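Preguntas que me hacéis siempre sobre el pan de masa madre

Las voy juntando aquí porque en el correo se me pierden. Si falta la tuya, escríbeme y la añado.

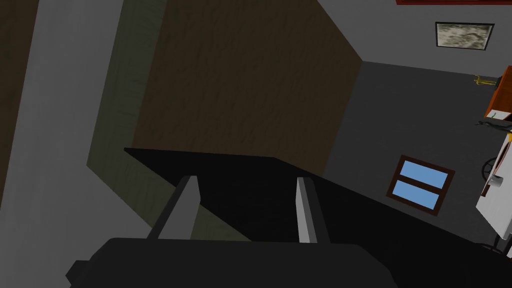

¿Cada cuánto hay que alimentar la masa madre?
Si la tienes fuera de la nevera, una vez al día, y dos cuando aprieta el calor. En la nevera la mía aguanta una semana tan tranquila (y alguna vez dos, que una también se va de vacaciones).

¿Qué cantidades usas para refrescarla?
100 gramos de harina, 100 de agua y una cucharada generosa de la masa vieja. Con eso me sobra para dos hogazas y para guardar un poquito en el bote.

Le ha salido un líquido gris por encima, ¿la tiro?
¡Ni se te ocurra! Es hambre, nada más. Lo remueves o lo escurres y le das de comer. Si lo que ves es moho rosa o naranja, entonces sí, a la basura con todo y a empezar otra vez.

¿Qué harina me recomiendas?
Yo empecé con centeno integral y sigo con él para el bote. Para el pan mezclo: 80 por ciento de trigo de fuerza y el resto de lo que tenga abierto en el armario.

Mi pan sale plano como una torta. ¿Qué hago mal?
Casi siempre es que se te ha pasado la fermentación. Mi primera hogaza, en febrero, la dejé 17 horas en la encimera y aquello era un charco. Prueba a meterla antes al horno y anota las horas en una libreta.

¿Se puede congelar?
El pan sí, en rebanadas, y va directo a la tostadora. La masa madre yo prefiero secarla: la extiendo finita sobre papel, la dejo un par de días y la guardo en escamas. Rizwan Bepari me mandó un sobrecito de la suya así y revivió a la tercera comida.

¿Das cursos?
De momento no, me da una vergüenza tremenda hablar en público. Pero contesto todos los correos, aunque a veces tarde.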